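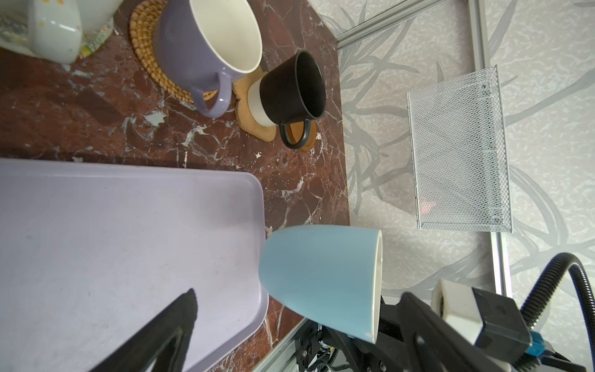
A light blue mug held upside down in the gripper. Photo: Firano

Newsroom > Press releases > Standards

Reading time: 2 minutes

Firano publishes good practice guide for robots handling household ceramics

WIRNONITZ, May – Firano has published a guide of good practice for companies and laboratories which let robot arms handle cups, mugs and other breakable tableware. The guide is free of charge and was written together with the engineering office Steyn.

The text gives rules for three subjects: grip force, the state of the objects, and the record of each trial. Every mug must be inspected for chips before a session, and the result must be written down. A gripper finger must be checked again after each 500 grasps. After 1000 grasps the finger pads are replaced, also when they still look good.

"Many teams have such rules already, but they are kept in the head of one person," says Shu-fen Hsiao, editor of the guide. "We wanted that a new colleague can read them on the first morning."

A draft was open for comments during the winter, and 489 comments were received. Most of them concerned the chapter about damaged objects. The final version permits the use of a chipped mug if the damage is noted and no person will drink from it later.

The guide is not a legal standard and does not replace the risk assessment of the workplace. A revision is planned for next May.

Press contact: Floor De Haan, Firano

Related items
- Steyn opens test room for grippers
- Antigoni Stefanou joins the Firano safety group
- Comments on the draft guide: a summary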